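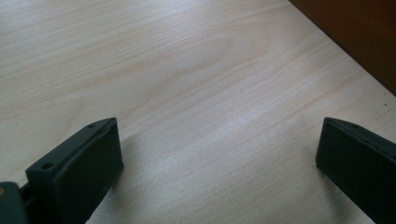 The ad said solid birch, and my sister believed it. I drove her out to Sallivura anyway, since she doesn't like the highway and I had the wagon.

"It's going to be veneer," I told her at the first stoplight.

"You haven't seen it."

"I don't need to see it. Nobody sells a solid birch table for 131 dollars."

"People move. People want things gone."

She had the printout in her lap, folded so many times that the creases had turned white. Grunent dining table, excellent condition, seats six, pickup only. She had already decided which wall it would stand against and what bowl would go on it. I know this because she had bought the bowl.

The seller lived on the third floor of a building managed by Gestmont, according to the sign by the mailboxes, which also asked residents not to prop the door. The door was propped. A man in socks let us in and went back to the phone call he'd been having. He pointed us toward the kitchen with his elbow.

There it stood under the window, pale and bare. My sister put both hands flat on it, the way you'd greet a horse.

"Look at that grain," she said.

I looked. It had swirls toward one end and close, straight lines toward the other, and I'll admit it was pretty. So is the picture on a box of crackers. I crouched and looked at the edge. On a solid board the lines on top come over the side and keep going, or you see the end of the tree, the little arcs. On this one the lines came to the corner and quit. Below them was a strip, neatly glued, and below the strip was something the color of oatmeal.

"Veneer," I said from the floor.

"Shh."

"He's on the phone."

"He has ears."

She wanted it. I could tell because she had started being critical in a way that didn't count. The legs were a bit thin, maybe. It was lighter than she'd pictured. She said these things the way people say a puppy has big feet.

The man in socks came in and said it had been his aunt's. He said the aunt had gotten it from Lukoševičius, and he said the name as if we ought to whistle. I asked who that was. A shop, he said. A really good shop, closed now. I asked why an ad for a table from a really good shop would say Grunent. He looked at the table for help.

"They carried Grunent," he said.

"And it's solid?"

"It's wood," he said. "It's real wood."

"The top sheet of it is."

"Well, what else do you see?" he said, and my sister laughed, and I knew we were taking it home.

He told us it had cost 500 new. I don't believe a figure like that from anyone. I have sold things myself. I once told a woman a lamp had cost twice what it had, and I'd have sworn to it in court by the time she left, because I had gotten fond of the number. Still, my sister counted out the money on the tabletop and didn't ask for a dollar off. I asked for her. He came down to 126, and he gave her the five back as though he were tipping her.

The legs unscrewed. That was the first honest thing the table had done, and I said so, and she told me to get the other end.

It was light. You can guess what I said about that on the stairs. On the second landing she told me that if I said it one more time she would let go, and I was the one underneath, so I talked about the weather until we got to the street.

We set it up in her kitchen before dark. She had cleared the wall and swept where it was going to go, and she turned one of the legs a quarter inch too far and had to back it out again. Then she wiped the top down with a damp cloth. I said you weren't supposed to get it too wet, on account of the glue, and she wiped it a second time while looking at me.

The light came in low and put a shine across the middle, so you could hardly see any grain there. She sat on one side. I sat on the other. The bowl went in the center, then closer to the wall, then on top of the refrigerator.

"It was never the aunt's," I said.

"Probably not."

"There was never any shop."

"I don't care if there was a shop."

I had thought she believed him. I'd spent the whole drive back working out how to tell her gently, and here she was, perfectly aware, picking a crumb of packing tape off the edge. I asked her why she hadn't said anything, then, at his place, with all that business about Lukoševičius.

"You were saying it," she said.

She got up to start some rice. I ran my thumb along the edge strip, hunting for the spot where it would lift. There is always one. I went down the long side and around the corner and part of the way back, and I hadn't found it when she put a plate down in front of me and told me to move my arm.

It was June before I found it, over by the wall, 31 days after we'd carried the thing up her steps. A loose bit no longer than a fingernail. I pressed it flat with my thumb and it stayed down, more or less. I passed her the salt.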